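Ovgate two-arm packing project
Progress report to the Liepiņa fund, third reporting period

Status: behind plan by one milestone. Spending is within budget. One fault with a safety side to it is reported in full in section 2.

1. Work done

The plan for this period was 3000 recorded packing runs with soft bags. We completed 2834. The shortfall comes from the October stoppage described in the next section, and we expect to make it up in the first weeks of the next period.

Bags remain the hardest item in the set. Boxes and trays passed their acceptance tests last period and have not been touched. A bag sags when it is let go, the opening moves, and the strap ends up in a different spot each time. The task as agreed with you is for one arm to hold the bag steady by its strap or upper edge while the other picks up a food item and places it inside. We use play food because it keeps its shape and does not need replacing. 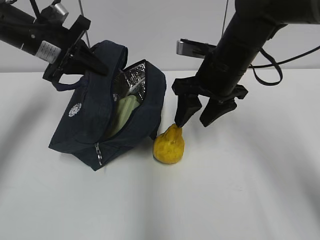
Both arms at work on the lunch bag task, with the yellow pear beside the bag.

The right arm's part of the job is in good order. Small rounded items are picked up reliably when they stand clear of the bag. Items touching the bag are still a weak point, as the finger on the bag side has little room to come down. We changed the approach angle twice and kept the second version.

2. The fault

On a Wednesday, at 2:40 in the afternoon, the left arm failed to release a bag strap at the end of a run. The controller had recorded the gripper as open. The fingers were still partly closed, with the strap pinched between them. The arm then started its return move and took the bag with it. The bag swung into the right arm, which was also moving, and the right arm stopped on its force limit. The left arm did not stop. It kept pulling for a little under two seconds until the operator pressed the emergency stop.

There were no injuries. The operator was at the desk, outside the marked area. The strap stitching tore at one end, and one finger pad on the left gripper had to be replaced. The right arm was checked and needed no repair.

We stopped all two-arm work that afternoon and went through the logs. There were two causes.

First, the gripper position was being read from the command and not from the sensor. This came in with the Buneter driver update at the start of the period. Our own settings file was written for the older driver, and the new one ignored the line that turns on sensor reading. It gave no warning. We should have caught this in the check after the update, but that check was done with the gripper empty, and an empty gripper opens fully every time.

Second, a force stop on one arm did not stop the other. Each arm had its own limit and its own stop. The shared stop was in the design but had been left off during early single-arm tests and was never turned back on.

We searched the earlier logs for the same fault. Of the runs made after the driver update, 46 show a release where the sensor and the command did not agree. In all of those the strap slipped free before the arm moved far, so the runs finished and were counted as good. We have marked them and taken them out of the set. The total of 2834 given above is the figure after removal. 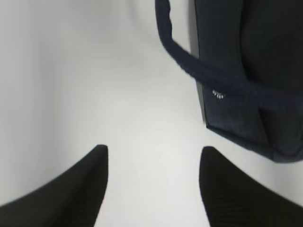
The following changes are in place. The left arm may not begin its return until the sensor shows the fingers open past the set width. If that takes longer than one second, both arms hold still and the operator is alerted. A force stop on either arm now stops both. The check after any software change is done with a strap in the gripper – three grasps at different points, three releases, all logged. The Clikier safety reviewer went over the new stop logic and asked for one more change, a lower speed for the first part of the return, which we have made.

3. Remaining issues

The alert for slow release still goes off when nothing is wrong. Thick straps spring back against the finger as it opens and the reading wobbles. Operators have to clear it by hand, and it slows the day down. We do not want to loosen the limit until we have more data on this.

4. Costs

Repairs and parts came to $3247, charged to the equipment line. No extra money is requested.

5. Next period

Complete the remaining bag runs, then repeat the release tests with the replacement finger pad after a month of use. The handover of the full set to Ovgate moves back by three weeks. Please confirm that the new date is acceptable.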